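Getting a sticky film off an old wooden cabinet

Huguette Petrenko
Posted Nov 22, 2018

We inherited a big reddish-brown wooden cabinet from my husband's aunt in Hindthorpe. The front has a tacky film on it that picks up dust, and it is worst near the handles. I tried a damp cloth and it only smeared. I don't know what finish is on it. I would like to have it clean by December when family comes, and I don't want to strip it if I can avoid that. What should I start with?

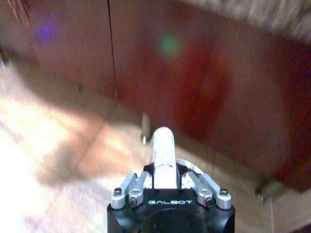

2 replies

Ulises Alarcón

Most likely it is years of polish and hand grease. Start with the mildest thing. Put a few drops of dish soap in a bowl of warm water, wring the cloth until it hardly drips, and wipe a small patch on the side first. Dry it right away with a second cloth. If the patch is still tacky, go to odorless mineral spirits on a cotton rag. Wipe with the grain and change the rag often. Open the windows, and lay the used rags flat outside to dry before you throw them out.

Before any of that, find out what the finish is. Touch a cotton swab of denatured alcohol to a hidden spot, such as the inside edge of a door. Wait 30 seconds. If the spot gets soft, it is probably shellac, and you should keep alcohol away from the rest of it. Mineral spirits won't hurt cured shellac.

I did a sideboard like this last year and it took nearly 8 rags. Wax it after it has dried overnight. Paste wax, thin coat, buff it off.

Kamran Rana

I would just use vinegar and water. Worked on my kitchen table. Don't use the spray polish from the supermarket, that is how mine got sticky in the first place. Also take the handles off first if they unscrew, the worst of it is under them.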